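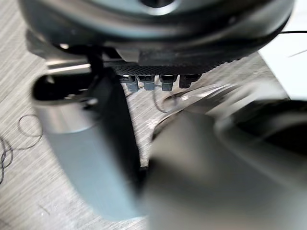 **Skakside, 9 March 2025.** Dawber opened its kitchen robotics lab at Skakside to visitors for the first time, with a program built around a two-armed robot clearing and loading dishes. The company allowed 10 people at a time behind the floor line. Total attendance was 238.

The demonstration used the Ponham task set, which Dawber has been developing since September. It covers dish handling at a sink, a drying rack and a dishwasher. Items are moved one at a time, and an operator can stop either arm from a pendant. Visitors received a printed sheet listing the tasks, the permitted grasp types and the conditions under which a run is scored as failed.

Pauline Haslam, who leads the manipulation group, gave the opening talk. She spent most of it on grasp selection for thin objects. A plate standing in a rack presents a narrow rim, and the fingers have to close on that rim without touching the rods to either side. According to Haslam, most failed runs end at this point, with a finger tip landing on a divider.

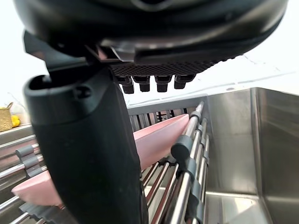 Approach angle is the main variable. If the wrist comes in too flat, the housing reaches the rack before the fingers reach the plate. If it comes in too steep, the camera loses the lower part of the rim. The current controller samples candidate angles, discards those that predict contact with the rack, and sends the best remaining one to the arm. Haslam said the search is capped at 500 milliseconds. Past that limit the arm backs off and starts a new search from a slightly different height.

Questions from the floor were mostly about force limits and cleaning. Haslam confirmed that grip force is set per object class and isn't adjusted by the robot during a lift. Finger pads are wiped between sessions and replaced on a fixed schedule. She declined to give a price for the end effector, which is supplied by Jullmont.
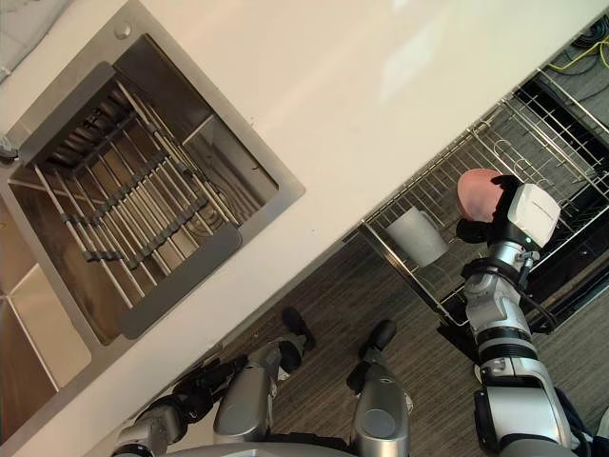 Ruth Tapley, responsible for test planning, covered the layout of the work area. The counter, sink and dishwasher are kept at standard kitchen height, and no markers are attached to them. The machine rack is pulled out before loading starts, so opening the door and sliding the rack are outside the scored task. Orientation matters once an item is in place: a mug lying on its side among the tines, as one did at the lower end of the rack, counts as placed but not as correctly placed. The score sheet has separate columns for the two.

Dawber plans 3 further open sessions at Skakside. Each will use the same task set, with glassware added to the last. Group size will stay the same. Requests for places go through the Skakside front desk, and visitors must wear closed shoes.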